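**28 April 2024 - parts bench, Nendthorpe shop**

Picked up where I left off on the black molded parts. The Brevden order is the one that matters this month, so the bench is set up for that and everything from Kyei has gone back on the shelf until the new labels come.

First job was the bins. The old gray crates are too deep for this. Parts slide down on each other and the raised edge on one rubs the face of the next, and that is where most of the scuffs in the last lot came from, as far as I can tell. Switched to the white totes from the store room. They are shallower, the corners are rounded, and dark parts show up well against them, which helps when checking for marks.

Cut cardboard to line the floor of each tote. Plain brown single-wall, from the flattened boxes by the back door. First piece was a little oversize and bowed up in the middle, so anything standing on it leaned. Trimmed it and it lies flat now. Template for the cut is hanging on the nail next to the tape gun - please put it back there, I had to redraw it once already.

Tried three ways of loading:

- Flat, faces up. Looks neat but the shells nest and stick, and you end up pulling two at once.
- Flat with paper between. Works, slow, and the paper gets everywhere.
- On edge, leaning on the tote wall and then on each other. Easiest to load and easiest to get back out.

Going with on edge. Small ones go in first, against the left wall, all tilted the same way. The large one goes in after, rounded end up. It stands well above the rim of the tote, so no lid and no stacking with a large one inside. I don't love that but we don't have taller white ones. 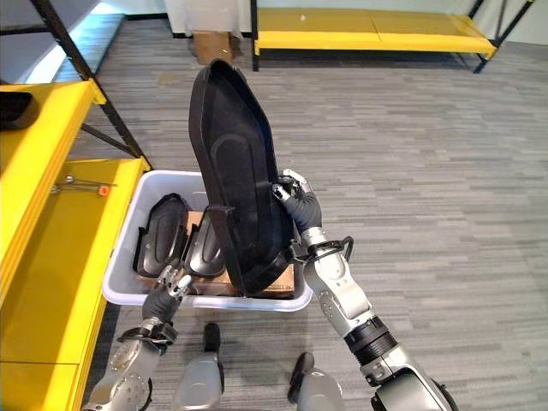

*Large part in the white tote with two of the smaller ones, cardboard liner underneath.*

Handling: hold the large part by the long edge, a bit below the middle. If you take it by the top it swings and the bottom end drags across the liner. The flange low on the side is also a bad place to grab. It looks like a handle and it isn't one, and on the last lot I found a white stress line right at the fold on a couple that had been lifted that way.

Gloves for all of it. Bare fingers leave prints on the smooth face and they take longer to wipe off than you'd think. The shallow oval area is the worst for this, it catches the light from the window side and every smudge shows. Dry cloth only. The spray cleaner left a haze on a test piece and I had to go over it twice with water to get it off.

Numbers for the log:

- Lot 2832
- Large parts checked today: 40
- Set aside: 10

Of the ones set aside, most are for flash along the rim. It's thin and will come off with the deburring tool, so they are rework and not scrap. The others have a dull patch inside the recess. Put those in their own tote with orange tape on the end. I want Vundirham to look at them before we touch anything, as it could be from their side of the mold and I'd like them to see it as it came.

Weighed one large part on the small scale but the reading drifted the whole time, so not writing it down. Battery or the pad, not sure. Will try it on the shipping scale.

Bench itself: moved the lamp to the left so it throws across the face of the part. Scratches are much easier to see with low light from the side than with the overhead on. Turned the overhead off for checking and back on for packing. Also swept under the bench and found the missing 4 mm hex key.

Still to do:

- Cut 23 more liners, same template
- Deburr the rework and check the rims again
- Labels on the short end of each tote, not the long side (the long side is hidden once they're on the cart)
- Ask Brevden if they want the small parts in with the large ones or in separate totes. Their sheet from November says separate, the newer one doesn't mention it
- Look for a taller tote in white, same footprint

Left the loaded totes on the lower cart with the brake on. The one with orange tape is on the shelf over the vise, please leave it there.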